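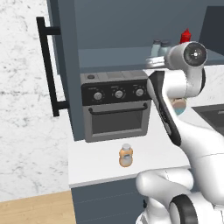

Urho Heinonen was already pouring coffee when I got to his kitchen table, and he'd put out a plate of cardamom toast that I kept reaching for the whole morning (sorry, Urho!). He has been fitting kitchens for people in small apartments since his own kids were little, first with Pesonen and now under his own name, Mirell.

"People come in wanting more cabinets," he told me. "I ask them what they cooked last night, and they look at me like I'm their mother."

His first solo job was a galley kitchen barely 8 feet long, and he lost money on it. "I charged 3,000 dollars and spent about 4,000. But she still sends me a card every March, so I can't complain too much."

I asked what he'd tell someone starting a remodel now, and he thought for a good while, buttering another slice.

"Live in it first. Cook soup, burn something. Then call me." And he went off to find me a bag for the leftover toast.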